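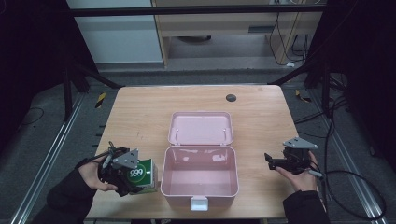
birkivero_bench wrote:
Esther Owino told me last winter that two-finger grippers live or die by their pads, and I didn't listen either. What are you running on the inner faces now? The first set you posted about in February was bare print, if I remember right.

temba_tinker wrote:
Rough black pad, glued on. Bare print was hopeless on anything glossy. The green 999 box has a slick finish and used to skate out sideways as soon as I tilted my wrist. With the pads I can pick it up at the side and carry it over to the pink storage box without squeezing hard.

The torn edges on the pads bother me though. I'm on my third glue and the corners still lift.

kestrel_lathe wrote:
Stop gluing. Cut the pad long, wrap it over the tip and clamp it from the back with a small plate. Mine went 3,012 grips on one set before I changed it. I log every close, so that's a real count.

temba_tinker wrote:
What load? I could see a plate getting in the way when I reach into the storage box.

kestrel_lathe wrote:
Light stuff, small cartons mostly. The plate adds 3 mm. If you can't spare 3 mm your fingers are too fat to begin with.

birkivero_bench wrote:
I disagree about the plate. I tried it on the Vemby fingers and the screws caught on every box rim. Went back to contact cement, sanded the print first with coarse paper, left it overnight. No lifting so far. Most people skip the sanding.

temba_tinker wrote:
I sanded. Not coarse, maybe that's it. I'll try one finger each way and compare.

Another close one from the same session, in case it helps with the finger shape.

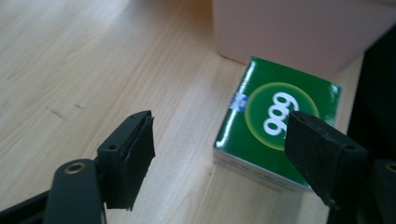 Jaws open at the green box, with the brass inserts showing in the gray brackets.

troltex_refugee wrote:
Are those heat-set inserts? I pulled two out of my Troltex brackets just by overtightening. Went up a size and made the wall thicker.

temba_tinker wrote:
Yes, heat-set. None have pulled yet. I do them up by hand with the short end of the key and stop there.

kestrel_lathe wrote:
Your fingertips are very blocky. I'd taper them. From that angle the right one covers part of the logo, so anything that depends on seeing the box is losing some of it.

temba_tinker wrote:
I had tapered ones – they flexed. At 40 percent infill the tips bent before the box was properly held. Solid ones might be OK but I only have one spool of the black left and I'd like to keep both hands matching.

Esther Owino wrote:
Taper the outside face only and leave the inner face full width. Print it lying on its side so the layers run the length of the finger. And 5 walls, forget the infill number. I still wouldn't clamp the pads.

kestrel_lathe wrote:
We'll have to differ on the clamps. Agree on the walls.

temba_tinker wrote:
OK, side print with 5 walls is going on tonight. I'll post the file if it fits the bracket.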